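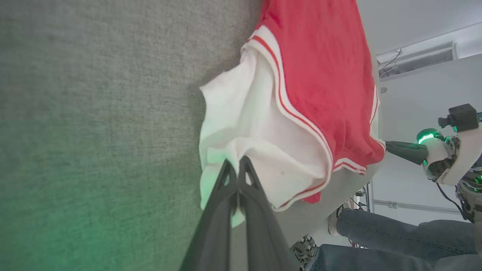
Faizal Tambunan wrote to ask whether the Zultport press takes the heavier transfer films, and whether the lower platen has to come off for narrow work. It takes films up to the thickness given in the settings table, and the platen stays on. A narrow platen fits over it and locks with the same lever.

Home Presses Films Spare parts Support

Zultport Flat Heat Press, Model 4
Updated October — Plastari product desk

The Zultport is a manual heat press for names, numbers and badges on team clothing. It replaces the earlier swing-arm model and uses the same stand. The upper platen is cast aluminum with a sealed heating element. Temperature is set on the front panel and held by a sensor near the center of the plate.

Pressure is set with the knob on top of the arm. Turn clockwise for more. Polyester knits need light pressure and a lower temperature, as too much of either leaves a shiny mark the shape of the platen. Cotton takes medium pressure. Seams, zippers and raised trim should hang off the edge of the lower platen — a thick seam under the plate holds it away from the film and the corners lift in the wash.

The timer starts when the arm locks. It sounds at the end of the cycle but does not open the press.

Specifications
Closed height: 23 inches
Shipping weight: 119 pounds
Rated pad life: 4000 cycles
Preset programs: 4
Cover sheet: included, one side coated

The silicone pad wears first. Replace it when a test print shows a pale patch that stays in the same spot after the garment is turned. Pads from the swing-arm model are the wrong thickness and should not be used.

Stirnetti films can be peeled warm. Hứa films are peeled cold, and the carrier should lie flat until the sheet is at room temperature. Settings for both are on the card inside the control box door. Other films should be tested on scrap cloth first.

The press needs its own grounded outlet. Extension cords are not covered by the warranty.

Related items
Narrow platen for sleeves and legs
Replacement silicone pad, Model 4
Coated cover sheets, pack
Stirnetti number film, white
Stand with locking casters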